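Client Service Associate, Financial Planning
Rirkard Planning, Leltbridge office
Full time, starting in October

Rirkard Planning is a fee-only financial planning firm serving households and small business owners in and near Leltbridge. We have 8 people on staff and are hiring one more to support our three planners. The position is new. Our client list has grown to the point where account paperwork and meeting preparation need a full-time person.

Most of our clients are within ten years of retirement or already retired. They come in with old workplace plans, a pension estimate, a mortgage and a folder of insurance policies, and they want to know how it all fits together. A good part of your day will go to collecting those records and getting them into order before a planner sits down with the client.

What you will do

Prepare account opening, transfer and rollover forms and follow them until the money arrives
Update client records in Orix, our planning software
Put together the packet for each review meeting
Answer the phone and handle routine requests such as address changes, beneficiary forms and tax document copies
Track required distributions for retired clients and remind the planners of upcoming deadlines 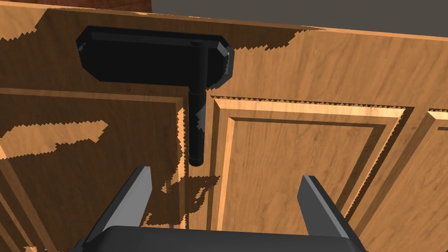 You will not give investment advice or sell anything. No one here works on commission, and there are no sales targets.

What we are looking for

Two years of office experience, preferably at a bank, credit union, insurance agency or tax office
Clear writing and a patient phone manner
Comfort with spreadsheets
Care with private information
A high school diploma is required. A college degree is welcome but not needed. You do not need a securities license.

Pay and benefits

The salary is $58,000 a year. We pay 100 percent of the employee's health premium and 3 percent of salary into the retirement plan, whether or not you contribute. If you decide to study for a planning credential, we cover the course and the first exam fee.

Hours are 8:30 a.m. to 5 p.m. Tax season is busy and some evenings run later; that time is paid back as leave in the summer. After the first three months you may work from home one day a week. The job also includes an occasional trip to our smaller office in Odera, with mileage paid.

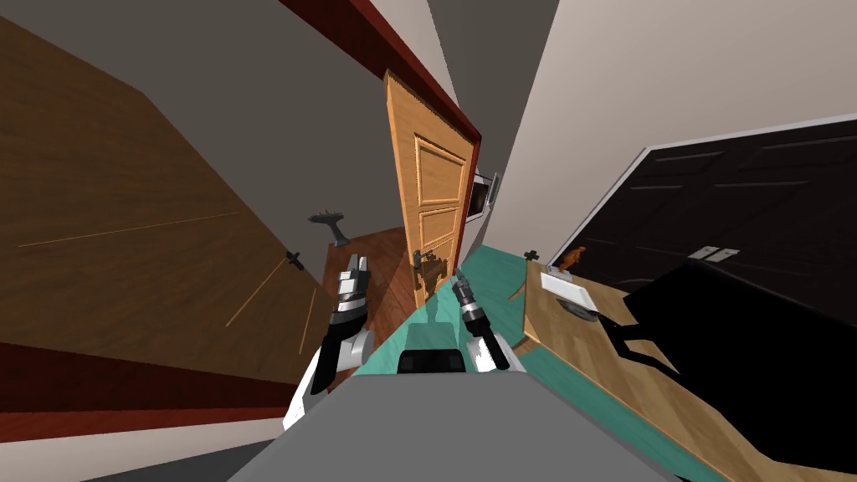 Open wooden door, with two robot arms reaching toward it.

How to apply

Send a resume and a short cover letter through the careers page. In the letter, tell us about a time you found a mistake in someone's paperwork and what you did next. Please leave out account numbers and client names.

First interviews are by phone and take half an hour. Second interviews are held in Leltbridge and include a short filing and spreadsheet exercise. A background check is required before an offer becomes final. Applications stay open until the position is filled.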